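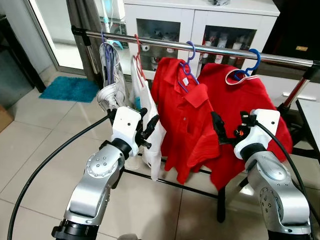 Mio Kudo wrote to us in September that she had given up on drying racks altogether before she tried this one, and that her old one used to lean a little further every time she added a towel. Hers has been up in the spare room ever since, she says, and the only thing she would change is the color of the end caps.

We hear from a lot of people in her position, so let us tell you a bit about the Drolliretti drying rack and why we keep it in the shop year after year. We started Clillden with a few shelves of laundry goods, mostly pegs and baskets, and customers kept asking for a rack that would stay put on a wood floor (ours at home certainly didn't!). The Drolliretti was the one we ended up keeping for ourselves.

Shirts go on hangers along the top rail – button the collar and give the sleeves a good tug, and you may find you can skip the iron. Knits do better laid flat over the lower bars with a towel underneath. Try to leave a hand's width between things if you have the room. Air needs somewhere to go, and a crowded rack in a closed room can take all day and then some.

Details
Height: 73 inches
Folded depth: 2 inches
Feet: rubber, replaceable
Assembly: none, it unfolds and locks
Colors: white or gray

The feet are made for us by Skumstead and come as a set. If yours ever wear down, send us a note with your order number and we'll pop new ones in the mail. Wipe the rails with a damp cloth now and then, especially if you dry dark denim, and please go easy on bleach.

Price: $94
Shipping is free to all addresses on the mainland. We ordered 400 for this season and the gray ones tend to go first, so do write if you'd like one put aside. The matching Yokoyama clip hanger, handy for socks and small things, is sold separately and fits over the same top rail.

Page updated 04/02/2021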